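5. Montagem do tampo e preparação da superfície

Este capítulo é para a pessoa que já tem as pernas e a travessa da mesa Josberg montadas (capítulo 4). Se a estrutura ainda balança, volte primeiro ao ponto 4.6 e aperte outra vez os parafusos da travessa. 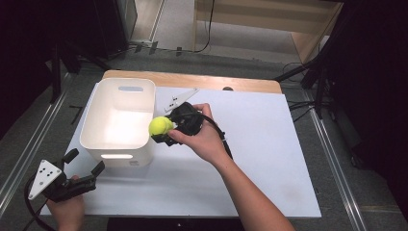
O tampo vem embalado à parte, com a face boa virada para baixo e uma folha de cartão entre a madeira e o plástico. Guarde esta folha, ela vai servir nos passos seguintes como proteção do chão.

5.1 Antes de começar

Precisa de ter à mão:

– a chave sextavada do saco B
– os parafusos curtos (saco B) e as anilhas
– um pano de algodão que não larga pelo
– lixa fina
– o frasco de óleo Zutix, vendido em separado
– um lápis

Deixe o tampo fechado na embalagem, dentro da sala onde a mesa vai ficar, durante uma noite inteira. A madeira precisa de se habituar ao ar da casa. Em casas com aquecimento no chão, deite a embalagem sobre duas ripas e não diretamente no piso.

ATENÇÃO: Não use a aparafusadora elétrica neste capítulo. Os furos do tampo são cegos e a rosca de latão pode sair do lugar com força a mais. Uma rosca arrancada não é coberta pela garantia.

5.2 Fixar o tampo na estrutura

1. Estenda a folha de cartão no chão, num espaço livre de pelo menos 900 mm para cada lado da mesa.

2. Deite o tampo sobre o cartão, com a face boa para baixo. Para este passo são necessárias duas pessoas.

3. Procure a marca de lápis feita na fábrica, perto de uma das bordas compridas. Essa borda é a de trás. Se não encontra a marca, as duas bordas são iguais e pode escolher.

4. Coloque a estrutura com as pernas para cima sobre o tampo. Os furos da travessa devem coincidir com as roscas de latão.

5. Meta uma anilha em cada parafuso e enrosque todos à mão, só duas ou três voltas. Não aperte ainda nenhum até ao fim.

6. Meça a distância entre a estrutura e a borda do tampo nos quatro cantos. A diferença entre cantos não deve passar de 7 mm. Se for maior, desloque a estrutura devagar até ficar certa.

7. Aperte os parafusos em cruz, com a chave sextavada. Pare quando a anilha já não roda com o dedo.

8. Vire a mesa, sempre com duas pessoas, segurando pela travessa e nunca por uma perna só.

NOTA: Os furos da travessa são ovais de propósito. A madeira alarga e encolhe com as estações, e o parafuso tem de poder acompanhar. Por isso não ponha cola neste sítio, mesmo que pareça mais seguro.

5.3 Nivelar

1. Ponha a mesa no lugar definitivo.

2. Carregue com a mão em cada canto. Se um canto desce, rode o pé dessa perna no sentido contrário ao relógio até tocar no chão.

3. O pé não deve sair mais de 20 mm da perna. Se o seu chão pede mais do que isto, use um calço por baixo.

5.4 Aplicar o óleo

A mesa sai da fábrica apenas com uma demão leve, suficiente para o transporte mas não para o uso de todos os dias. Recomendamos duas demãos de Zutix antes de pôr a mesa ao serviço.

1. Passe a lixa fina sobre o tampo, no sentido dos veios e quase sem peso da mão.

2. Limpe o pó com o pano um pouco húmido e deixe secar.

3. Agite o frasco. Deite uma pequena quantidade no pano, nunca diretamente na madeira.

4. Espalhe o óleo numa camada fina, também no sentido dos veios. Não esqueça as bordas.

5. Espere o tempo indicado no rótulo do frasco e tire o excesso com um pano seco. Se o óleo ficar na superfície, fica pegajoso e é difícil corrigir depois.

6. Deixe secar até ao dia seguinte e repita os passos 3 a 5.

PERIGO DE INCÊNDIO: Os panos com óleo podem aquecer e arder sozinhos quando estão amarrotados. Depois do trabalho, molhe os panos com água e deixe-os secar abertos, no exterior. Não os meta no caixote do lixo enquanto estão impregnados.

Durante a primeira semana evite copos molhados e panelas sobre o tampo. Não cubra a mesa com plástico, porque o óleo ainda precisa de ar.

5.5 Proteção para trabalhos manuais

Quem usa a mesa para costura, modelismo ou trabalhos com crianças pode cobrir uma parte do tampo com uma placa lisa. O acessório Skevow tem 700 mm de largura e assenta sem parafusos. Outras placas também servem, desde que a face de baixo esteja limpa e não tenha arestas vivas.

1. Confirme que a segunda demão de óleo está bem seca.

2. Limpe o tampo. Um grão de areia debaixo da placa chega para riscar.

3. Pouse a placa de cima para baixo, sem a arrastar.

4. Levante a placa de vez em quando e deixe a madeira respirar. Se a placa fica sempre no mesmo sítio, a cor por baixo vai ser diferente da cor à volta. Esta diferença diminui com a luz, mas leva meses.

NOTA: Não cole a placa com fita de dupla face. A cola puxa o óleo e deixa manchas.

5.6 Carga e limites

A mesa foi pensada para carga distribuída. Máquinas pesadas, como uma prensa ou um torno de bancada, devem ficar por cima de uma perna e não no meio do vão. Não se sente na borda e não suba para cima do tampo.

5.7 Problemas frequentes nesta fase

O parafuso não entra na rosca.
Retire-o por completo, rode-o uma volta para trás até sentir um pequeno salto e comece de novo.

A mesa range quando se encosta o braço.
Quase sempre é um parafuso da travessa. Desaperte todos meia volta e aperte outra vez em cruz.

O tampo tem uma zona mais clara depois do óleo.
A lixa passou ali com mais força. Aplique uma demão só nessa zona e espere.

Falta uma peça no saco B.
Escreva para o serviço de peças, ao cuidado de Jaime Lobo, com o número que está na etiqueta da embalagem do tampo. Não precisa de devolver a mesa.

Texto revisto em 12 de fevereiro de 2023. Desenho da mesa: Fung-ping Chow.

Continua no capítulo 6, Gaveta e calha para cabos.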